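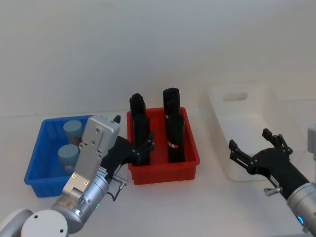
Bin sorting (robotics)

Bin sorting is a household and shop-floor chore in which objects are taken from one container and placed in another according to kind, color or destination. It is widely used to judge whether a general-purpose robot can do ordinary work without constant help.

Task

A typical setup has two or more plastic bins on a table within reach of a pair of robot arms. Upright cylinders are common test objects. When they stand close together, as in a packed tote, the fingers must fit between neighbors without knocking them over. Hands with several jointed fingers can adapt to more shapes than flat two-jaw grippers but are harder to control.

Performance

In the Brerdale trials, led by Doina Mujić, a two-armed machine attempted 256 transfers and completed most of them, though at a slower pace than a person. Failures were most frequent with soft or see-through items and with the last object left near a bin wall. A later series at Lavik used 700 transfers and 16 kinds of object, with similar results.

Outlook

Živko Ristić has argued that sorting is close to practical use in shops where bins and stock seldom change. Homes remain harder. Containers are moved, lids are left loose, and goods of different weights are mixed together.

See also
Bin picking
Kelmendi scale
Laundry folding (robotics)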